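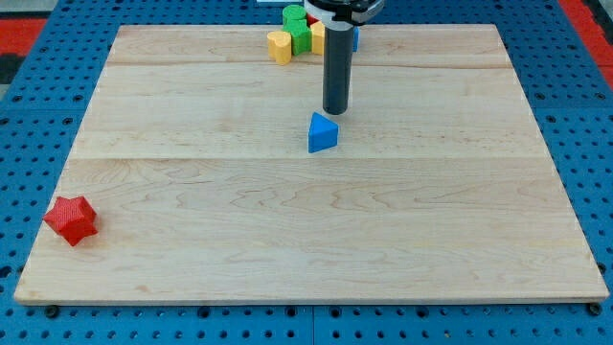

The maple board on its blue pegboard base.

New bench tops in the Grastside workshop

The first of the maple boards is down on the blue pegboard, and the second should follow in May. Members who use the Grastside workshop have been asking when the benches would be ready for assembly work and light hand tool jobs. One is ready now and can be booked from 2025-04-05.

The pegboard itself is staying. It has served well for holding jigs and stops, and most of the fixtures people have made over the years are drilled to match its hole spacing. What it has never been good for is putting a workpiece down flat. Small screws go through the holes, glue gets into them, and anything with a fine finish picks up a pattern of dots if you lean on it. A plain wooden surface over the top solves most of that and leaves the holes around the edge free for use.

We looked at a few materials before settling on maple. Particle board was the cheapest but swells at the edges when it gets damp, and the one we tried in the Setotmont workshop lasted a single winter. Beech was a close second. In the end we found a supplier with maple left over from a kitchen job, and the two boards together came to 873 dollars including delivery. That is more than we had put aside, and the difference came out of the general tool budget, which now stands at 2,119 dollars for the rest of the year.

Each board is made up of wide strips joined edge to edge. You can make out the seams if you look for them, but they are faint and should not get in the way of anything you are doing. The grain is lively, with wavy streaks and some darker swirls on one half. A few members have already said it is too nice to work on. It is a bench top and is meant to be worked on.

Two black bolts stand in the pegboard just below the front edge, one near each corner. Please leave these where they are. If you need those holes for a fixture of your own, use the ones farther along or talk to whoever is on the desk.

Looking after the board

The surface was sanded to 400 grit and given an oil finish before it went down. Oil is easy to repair, but it does not protect against everything. A few requests:

Wipe up water, coffee and glue as soon as they land. White glue will peel off if you catch it in the first few minutes. After that it needs a scraper, and the scraper takes the oil with it.

Use a cutting mat under knives. The large green mats are in the flat drawer next to the sink, and the small ones are on the shelf above.

Do not drill into the board. If you are drilling through a piece, put scrap underneath or move to the drill press bench. The scrap bin was full at the last check, so there is plenty to choose from.

No soldering irons, heat guns or hot pans of wax directly on the wood. The ceramic tiles are still in the cupboard by the door.

Masking tape is fine for marking out a work area, but take it up at the end of your session. Tape left for a week or more pulls at the finish.

Small dents and scratches are expected and do not need reporting. Deep cuts, burns and stains from wood dye should be written in the bench book so they can be sanded out at the next maintenance evening. The board will be oiled again twice a year, and the bench will be closed overnight each time while it cures.

Booking

The bench is listed in the booking system under the name Zemum. The second one will be called Min when it opens, which keeps to the naming we already use for the saws and the lathe. Sessions are two hours and can be extended if the next slot is free. Please do not leave projects on the board between sessions – glue-ups that need to stay clamped overnight can go on the racks at the back, labeled with your name and the date.

If you have fixtures that used the middle part of the old pegboard, they will no longer fit there. Most of them will work along the borders, where there are still rows of open holes, and anything too big for that can go to Setotmont, where the pegboard benches are not being changed. Fixtures left without a label will be kept in the gray crate until the end of May.

The sanding belts ordered with the boards have not arrived yet. Until they do, please bring your own for the belt sander.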